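About the Flarnham Gripper Club

We're the robotics club at Flarnham School, and we build, hold, drop, fix and argue about robot hands. The club started with 5 students and a box of spare servos, and it has grown to 18 members from every grade (plus a few graduates who keep turning up, which we love!).

Most school robotics clubs build things that drive. We did that for two seasons and had a great time, but what we really wanted to know was how you teach a machine to pick something up. So now we work with hand-held grippers. You squeeze, the fingers close, and the motion gets recorded so a robot arm can learn from it later. No coding experience needed on your first day – just a pair of hands and some patience.

Our big project this year is called Bama. The goal is 300 good recordings of everyday jobs: opening a door, hanging up a jacket, putting a lunch box on a shelf. We practice with the marker cards on, so the software can follow where each gripper goes, and we work in pairs whenever a job needs more than one tool. 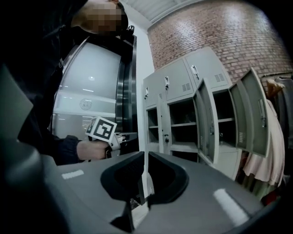 Yeshi Mekonnen says the locker jobs are the hardest thing the club has tried, and also the most fun, and that everyone should do a latch at least once before they complain about how slow robots are. Doors swing back at you, handles are smaller than you think, and a shirt on a hanger never hangs the same way twice. We've thrown away plenty of recordings and learned a lot from those too.

Every spring we take our work to the Clilten Open, where teams get a surprise task and one afternoon to train for it. Last time it was sorting socks. Our arm managed four pairs and then politely handed the judge a fifth sock on its own – we came home very happy!

Balthasar Fuchs runs our sessions and teaches the software side. Parts come out of the Gebreyes Fund, a yearly grant of $2000 that covers motors, finger pads and an awful lot of tape.

We meet after school at 3:30 in the robotics room. New members can join any time up to October, and after that we keep a waiting list. Come by, try a gripper, and stay for cleanup if you can.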